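Home | Talks | Notes | Workshop | Contact

Speaker notes: House rules for two-armed assembly
Priltville evening session, 2nd March

Okay, start before the title slide. Say hi, say thanks to Nneka Shehu for setting this up and for reading the first draft of the rules (she crossed out a lot, and she was right about most of it).

Ask the room: who here has a written rule for what the second arm does while the first arm is busy? Wait for hands. Last time I gave this talk, in December, I got three hands and one of those people was scratching his ear. If there are lots of hands tonight, great, skip ahead and let them argue with me!

So. I run the bench work on a project we call Sornik. Two arms, household-sized parts, things that screw and clip and slot together. We're a small shop and I'm the person who ended up writing the rule sheet, mostly by being annoyed in public. What I want to do tonight is go through the rules we use every day, tell you which ones I'd defend and which ones I'd happily swap for yours.

Say this early: house rules sit underneath the formal safety standards. You do your risk assessment, you follow the standards that apply to your machine and your country, you get somebody qualified to sign it off. I'm talking about the layer below that, the stuff that decides if a Tuesday goes well.

Rule one. Every arm has a job or a parking spot.

This is the one I care about most. If an arm isn't holding, steadying or moving something, it goes to a named place and stays there. We used to let the idle arm hang wherever its last move left it, and people would plan around it, and then somebody would forget. Now the procedure has a line for each arm at each step. It looks fussy on paper. It takes a minute to write.

And "steadying" counts as a job! People skip that. If one arm is going to turn a thread, write down what keeps the base from turning along with it. It might be the other arm, a fixture or a stop on the table. I don't mind which, I mind when the line is blank.

(Pause here, someone always asks about fixtures. Yes, we use them. No, not for everything — half our parts change shape from one week to the next and I'm not cutting a new fixture each time.)

Rule two. Agree on the approach before you agree on the grip.

We wasted weeks on grip force. Lovely graphs. Meanwhile the pole was coming in crooked and no amount of squeezing was going to fix that. So the sheet asks for the approach first: where does the part come from, what angle is it at on the way in, where does it have to be straight? For anything threaded we want a stop just above the socket. Hover, check the line, then go down. If it isn't lined up, back off and come in again. No wiggling it home.

I have strong feelings about wiggling. A person can feel a cross-thread in their fingertips and quit. With a robot you have to decide ahead of time what "quit" means, so put a number on it, and make it a number somebody on your team measured on your own parts. Please don't copy ours.

Rule three. Loose parts get a zone.

Spare parts lie where neither arm has to pass over them to do the current step. Same side every run, same direction if the part has a direction. We got this one from the folks at Wanyama, who do a lot more packing work than we do and are much tidier people.

Rule four. Look at the fingers.

Start of shift, both hands, tips and sides. Scuffs, thin spots in the coating, anything lifting. Write it down even when it's the same as yesterday. We log ours in Stustent with one line per finger, and the log is on entry 1918 now, which tells you how long I've been nagging people about it. Worn tips don't mean stop. They mean somebody looked, and made a choice, and put their initials next to it.

Put the pictures up now and give people a moment with them. Both are from the same job, white poles into a white base.

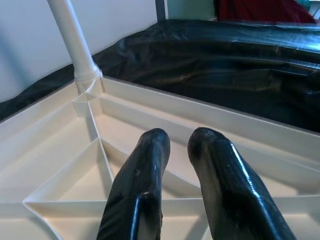
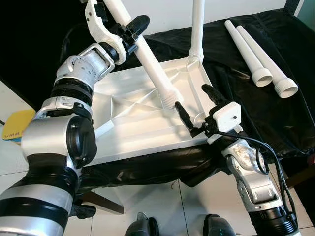 Rule five, and this is the boring one. Whoever presses go reads the step out loud.

I know, I know. It feels silly for the first two days. But the person at the stop button needs to know what's supposed to happen next, or they can't tell when it isn't happening. Read the step, get an okay, press go. If you change the step, you read it again. We had grumbling about this from the more experienced people, me included, and I still catch myself mumbling it.

Rule six is about changing the rules. Anyone can propose a change, it has to be in writing, and it gets tried on one job before it goes on the sheet. Our sheet got up to 63 lines at one point. Way too long, people had stopped reading past the first page. It's two pages now and I'd like it to be one.

If there's time, tell the story about the upside-down base. If there isn't, go straight to questions and leave the sheet on the table by the door so people can take a copy and scribble on it. Bring pens!

Recent notes
Writing a stop condition people will use
Parking spots for idle arms, a first try
What goes in a finger log
Questions from the December talk

Contact: use the form on the Contact page | © Sornik bench notes | Back to top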